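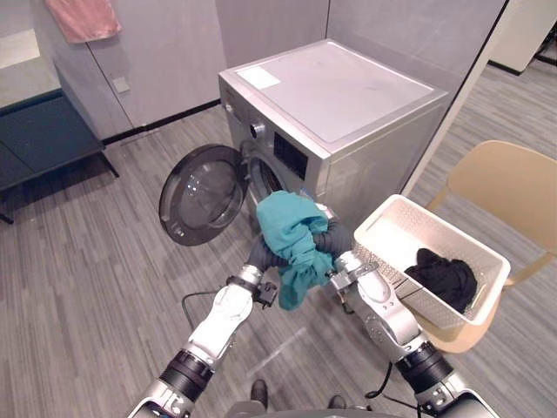
Getting more fiber into everyday cooking

Most people eat less fiber than they think. A bowl of white pasta and a slice of toast fill you up, but they don't do much for your digestion. Small changes in the kitchen are easier to keep up than a new diet.

Go slowly. If you jump from very little fiber to a lot in one day, expect gas and cramps. Add one new food, stay with it for a week, then add the next. Drink more water as you go.

Dried beans

Soak them overnight in plenty of cold water. Drain, rinse well and cook in fresh water. Throwing out the soaking water makes them easier on the stomach. Red kidney beans need a hard boil at the start, so don't put them straight into a slow cooker.

Canned beans are fine too. Rinse them in a strainer for a few seconds to wash off the salty liquid.

Oats

For one large bowl, soak the oats in 220 ml of milk in the fridge and eat them cold in the morning. A grated apple with the skin on goes in well. I stir in a spoonful of ground flaxseed at the end. Whole flaxseed mostly passes straight through, so grind it first and keep it in a closed jar in the fridge.

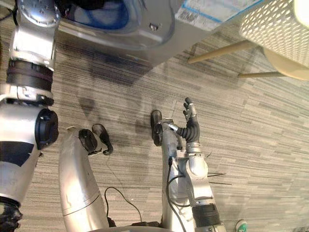 If you don't like the texture, cook the oats for a few minutes and let them stand with the lid on. They thicken a lot as they cool, so have extra milk ready.

Vegetables

Scrub carrots and potatoes and leave the peel on. Broccoli stems are good if you trim the tough outside and slice them thin. Roast them on a tray with a little oil for 15 minutes, then check with a fork.

Keep a bag of peas in the freezer. A handful goes into soup, rice or scrambled eggs with no extra work.

If you have a bowel condition or your doctor has put you on a low-fiber diet, ask before changing anything.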